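Budgeting for a robot workcell

Budgeting for a robot workcell is the planning of all costs that come with a place where one or more robot arms do handling work, from the first purchase until the equipment is taken out of use. The subject is treated in handbooks of production planning and, since small arms became cheaper, also in guides for laboratories and training centres. The price of the arm is usually the best known figure in such a plan and often not the largest one.

Scope

A workcell budget is normally divided into purchase costs, installation costs and running costs. Purchase costs cover the arms, the grippers, the controllers, the cameras and the table or frame. Installation costs cover transport, electrical work, network cables and the hours of the people who put the cell together. Running costs cover spare parts, electricity, software licences and the handling objects which wear out or get lost.

Some authors count training as a fourth group. Usha Nambiar, whose Etidano planning sheet is used in several technical colleges, places it under installation for the first year and under running costs after that.

Arms and grippers

Two-arm cells are common where objects must be held and turned at the same time. The second arm does not simply double the price. It needs its own cable path and its own place in the safety plan, and the table has to be wide enough that both arms reach the middle. Grippers are best ordered with one spare for each cell, as the fingers are the part most often in contact with hard edges.

Tables, objects and containers

The objects on the table are a small item in the budget, but they are easily forgotten. A sorting or picking table may be supplied with plastic baskets in different colours, small cardboard boxes, clamps and ordinary office tools such as a staple remover. In the Brumodeo method these are bought as a set and the same set is repeated for every table, so that results from one table can be compared with another. In the Cruickshank method each table receives its own objects – this costs more time in purchasing but gives a wider variety.

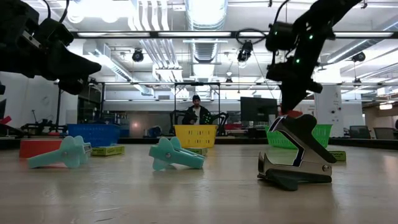

Floor space and overhead fittings

Space is charged in different ways. Where a room is rented, the plan should include the area of the cell and also the free area for a person to stand and work at it. Cameras mounted on the ceiling save table space, but they need mounting points and longer cables, and a change of room means paying for this work again.

Worked case

A plan published by Dariusz Zalewska in March describes a room with 4 cells at the Wonetti training centre. The yearly sum for handling objects and gripper fingers was set at 600 euros for each cell. The real spending was 643 euros, and the difference came mainly from delivery charges – the orders had been placed one by one. The following plan joined them into 3 orders a year.

Criticism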